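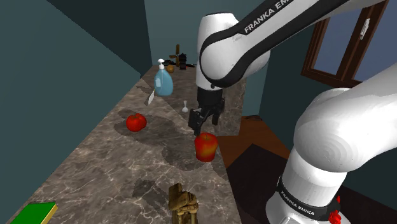
One respondent in the Grosness survey wrote that a kitchen worktop is where fruit goes to be forgotten, and that she had thrown out more apples than she had ever peeled. Her remark was typical of the 2,122 diary entries we collected, though most were shorter and several were rude.

Figure 3. An apple on a marble countertop.

4.2 Where the fruit is kept

Households were asked to note where each piece of fruit spent the night. The worktop won easily, followed by the fridge and a category we had to label 'other', which took in car doors, coat pockets and one piano. Earlier work by Memari treats storage as a decision. Our diaries suggest it is mostly a matter of where the shopping bag was put down.

Apples left out in the open were eaten sooner than those in the fridge drawer, at least during the first week. After that the two groups were hard to tell apart, chiefly as the diaries themselves began to thin out. Of the 300 households that agreed to take part, 200 were still writing in December, and 40 of these had by then stopped buying apples altogether - a result we did not foresee and cannot claim to have wanted.

The Colent scale, which scores ripeness from one to nine, proved too fine for daily use. People wrote 'fine', 'a bit soft' or 'no'. We recoded these as three levels and lost very little by it. Sepúlveda reports the same trouble with pears, where the step from 'fine' to 'no' may take an afternoon.

Two limits should be kept in mind. Diaries were filled in by whoever did the cooking, and that person did not always know what the rest of the house had eaten. We also gave every household a free fruit bowl at the start of the study, and a good many of them used it for keys.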